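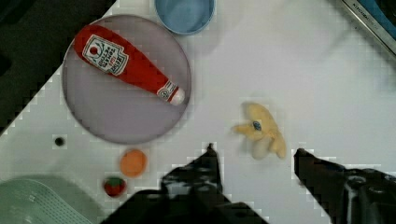

Spielessen aus Stoff sauber zu halten ist eine Aufgabe, die ich jahrelang unterschätzt habe. Bei Plastikgemüse wischt man einmal drüber und gut, aber die weichen Sachen wandern durch Hände und Münder, unter das Sofa und einmal quer durch den Garten (bei uns jedenfalls!). Inzwischen habe ich eine kleine Routine, und die möchte ich euch gern zeigen. Am besten breitet ihr zuerst alles auf einem hellen, glatten Tisch aus, auf Weiß seht ihr Fussel und Krümel sofort. Die rote Ketchupflasche darf dabei ruhig auf dem großen Teller liegen bleiben, die gelbe Banane kommt daneben, und dann wird sortiert.

Startseite > Kinderzimmer > Pflegen und Reparieren > Spielessen aus Stoff

Zuerst das Sortieren

Macht 2 Haufen: Stoff und alles andere. Teller und Schüsseln gehen gleich in die Spüle, mit lauwarmem Wasser und einem Tropfen Spülmittel. Bitte schaut bei den Stoffteilen nach dem eingenähten Schildchen, bevor irgendetwas nass wird. Wenn dort nur Handwäsche steht, dann ist damit auch Handwäsche gemeint, ich habe auf diese Weise eine sehr hübsche Aubergine von Hellik verloren und trauere ihr ein bisschen nach.

Trocken vorreinigen

Geht mit einer weichen Kleiderbürste über jedes Teil, immer in Strichrichtung. In den Nähten sitzt der meiste Schmutz, dort hilft eine alte Zahnbürste. Meine Freundin Carla Salameh schwört auf Klebeband um die Finger gewickelt, und für Tierhaare muss ich ihr recht geben.

Waschen

Was in die Maschine darf, kommt in ein Wäschenetz, bei mir ist es seit Ewigkeiten das feine von Vrabec. Schonwaschgang, 30 Grad, flüssiges Feinwaschmittel, kein Weichspüler. Teile mit aufgedruckten oder aufgenähten Etiketten reibe ich lieber nur mit einem feuchten Tuch und etwas Gallseife ab, und zwar tupfend, damit der Druck nicht leidet. Rotes testet ihr vorher an einer unauffälligen Stelle mit einem weißen Läppchen. Färbt es ab, wascht ihr es allein.

Trocknen

Drückt das Wasser im Handtuch aus, bitte nicht wringen. Danach zupft ihr die Füllung wieder in Form und legt alles auf ein Gitter. Dicke Teile brauchen bei uns gern 2 Tage, also fangt nicht am Abend vor dem Kindergeburtstag damit an. Ich wasche meistens am Donnerstag, dann ist zum Wochenende der Kaufladen wieder bestückt.

Kleine Nähte, die aufgegangen sind, schließe ich mit dem Matratzenstich, bevor die Sachen zurück in die Kiste dürfen. Das Garn sollte ein wenig dunkler sein als der Stoff, helleres fällt viel mehr auf.

Kontakt | Impressum | © Veltirell | Nach oben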